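Subject: Re: [plernis-kitchen] Bags for loose produce

> I put my cucumbers and fruit straight in the crisper and half of it
> goes soft before I get to it. Does anyone here bag theirs?
> And plastic or mesh?

I do both! Plastic for the cucumbers, since they shrivel on me so fast if they're left bare, and I leave the top a little open so it doesn't get swampy in there. Round fruit can share a bag for the trip home, but I split it all up once I'm in the kitchen (well, most weeks). 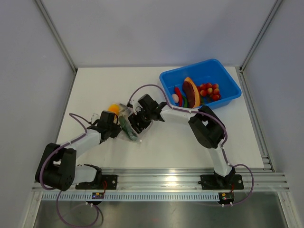

Long green one and a round yellow-orange one, same clear bag

Mesh is what I grab for onions, lemons and anything else that likes some air. I bought a set of 4 from Netach back in May and two are still going strong, the other two snagged on the crisper drawer and that was that. The Zolix ones have a tighter weave but the drawstring drives me nuts. For sorting I just set a big plastic bin next to me and do the whole haul in one go, 15 minutes tops, with the radio on.

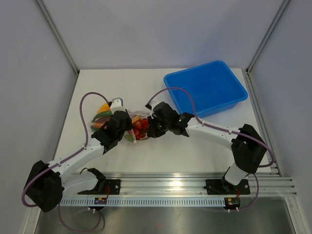 Do you wash everything before it goes in the bag?
Only the stuff we'll eat that same day, the rest gets rinsed when I take it out.

Oh, and keep the cucumbers away from the bananas. Mine went yellow in no time when they sat together on the counter at the Plernis place.

Will dig out the pickle recipe for whoever asked, it's in a box somewhere.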